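Fabric butterflies: how do you store them without crushing the wings?
Crafts and Party Decor > Storage

toma_47
I do table decor for showers and the occasional retirement party, and I have run out of clever places to keep my butterflies. They have four fabric wings each, very pale blue, see-through, with a little green body in the middle. Lovely things until you stack them. Last November I put the whole lot in a shoebox and got back something closer to used tissues.

They're on the white table in the corner now, the one by the flowered wall, while I decide what to do with them.

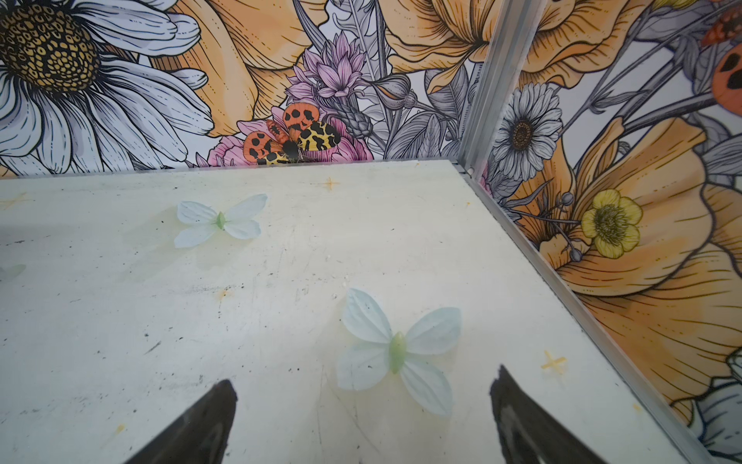 What I want is a way to keep them flat between jobs that doesn't cost more than the butterflies did. Steaming them one by one is not how I planned to spend my forties.

skandudville
Egg cartons. One per cup, body down, wings up. Done.

Dusance
Egg cartons are fine if you want tulips. The wings fold up the sides and stay that way. I use a flat document box with parchment paper between layers, two layers at the most.

skandudville
Mine have been in egg cartons for years and look great.

Dusance
Yours are feathers. We've had this conversation.

skandudville
We have, and I was right then too.

EmilianGrecu
Leave the creases in, I say. A real wing isn't ironed. The nearer one in your picture has a bit of a wrinkle and you can still see the veins, so it reads as a butterfly. Press it flat and it reads as a coaster.

toma_47
Tell that to the bride's mother, Emilian. She had views.

treltis
How many are we talking? I had 253 left over from a school play and the only thing that worked was pinning them to foam board and sliding the boards behind the wardrobe. If you've only got a dozen, you're overthinking it.

toma_47
Fewer than that, thank God. More than a dozen, though. The supplier's minimum order was 1000 and I split it with a cousin who has stopped answering my texts.

Dusance
Side note, I'd wipe that tabletop before you lay anything pale on it. There are specks and yellowish smudges, and one of your butterflies has a couple of dark dots on a lower wing. May be nothing, but sheer fabric shows everything.

toma_47
It's a work table, it has led a full life. Fair point on the dots. Does a dry brush do it or do I have to wash the thing?

Dusance
Soft makeup brush first. If that fails, a damp cotton swab, and test the underside.

EmilianGrecu
Or call it a rare spotted variety and charge extra.

toma_47
Going with the document box and parchment. Skandudville, I'll put two in an egg carton and report back.

skandudville
Body down. Don't sabotage it.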